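Review: Flarnix At-Home Memory and Attention Kit

The Flarnix is a tablet-based kit for checking memory, attention and reaction time at home. It comes with a 10-inch tablet, a stylus, a two-button response pad and a printed guide. The maker, Rinberg, sells it to clinics, which lend it to patients between visits, and since last fall it has also been sold directly to households. I bought mine at the direct price and used it for four weeks, mostly at home and for a few days on the road. 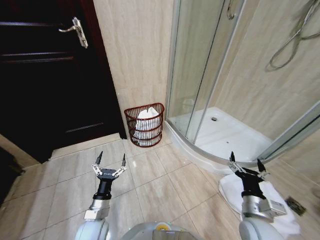
STOSETON, 11 March 2018. The kit costs $289 less through a clinic program than it does off the shelf, where I paid $2289. That is a lot of money for something that will not give you a diagnosis. The guide says so on its first page, and I think that is the right place to say it. What you get is a record of how you did on the same short set of tasks over time, in a form a neurologist or family doctor can read.

Setup took most of an evening. The tablet charged without trouble, but the response pad would not pair until I had updated its software twice. After that it stayed connected for the whole test period. You enter your age, years of schooling, dominant hand and any medicines that make you drowsy. There is no way to go back and change the medicine list later without starting a new profile, which I found out after leaving off an allergy pill.

A full session has seven tasks. The word list is the one most people will know from a doctor's office: you hear a list, repeat it, and are asked for it again later in the session. The number span task is standard. The reaction task, where you press left or right depending on which way an arrow points, is the best part of the kit. The pad has a short, firm press and never missed one of mine. The drawing task is the weakest. The stylus lags on fast curves, and twice my spiral was marked down as shaky when the line on the screen did not match what my hand had done.

The first session took me 49 minutes. The guide says to allow 50, so that is fair. Later sessions are shorter once you can skip the instructions. I would not do it after dinner. My evening scores on the number span were lower than my morning scores every week, and the report does not adjust for time of day. It prints the start time in small type at the bottom, and a busy doctor could easily miss it.
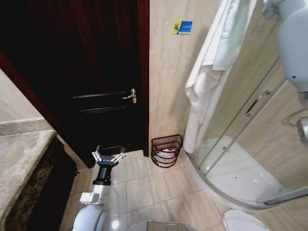

Delayed recall is the task that depends most on where you sit. The program reads the word list, gives you other work for roughly 20 minutes, then asks for the list again, and any interruption in between can spoil the result. It also has a section called Room Recall, in which you look over a room in your own home, leave it, and answer prompts from memory. You write the prompts beforehand or have a family member do it. Plain rooms are harder than they sound. A bathroom with a dark door, beige marble-patterned tile and a wastebasket on the floor gives you very little to hang a question on, and I ended up asking myself which way the door handle pointed and what colors were on the sticker on the wall. The program scores your answers only against what you typed in, so a badly written prompt counts as a memory error. I would leave this section out of anything you send to a doctor.

The reports are good. Each one is two pages, with a line chart for every task and a shaded band for the normal range in your age group. Rinberg says in the guide how the band was made, and it warns that the range is less certain for people over 80. My doctor read the report in a few minutes and asked sensible questions about it. He did not want the raw data file, which is just as well, as it opens only in Rinberg's own software.

I also tried the Leone, a cheaper kit that runs on your own phone. Its word list is fine and its drawing task is better than this one. Its reaction task uses the touch screen, and my results jumped around so much from day to day that I stopped trusting them. If reaction time is what your doctor wants followed, as it often is after a concussion, the Flarnix is the one to use.

Battery life was good for four full sessions per charge. The case is sturdy but has no slot for the charger. Support answered my email about the medicine list in two days and said a fix was planned for a later update.

Borrow it through a clinic if you can. At the full price I would buy it only if a doctor has asked for regular tracking and has agreed to look at the reports.

Rating: 4 out of 5 for the clinic program, 3 out of 5 at the direct price.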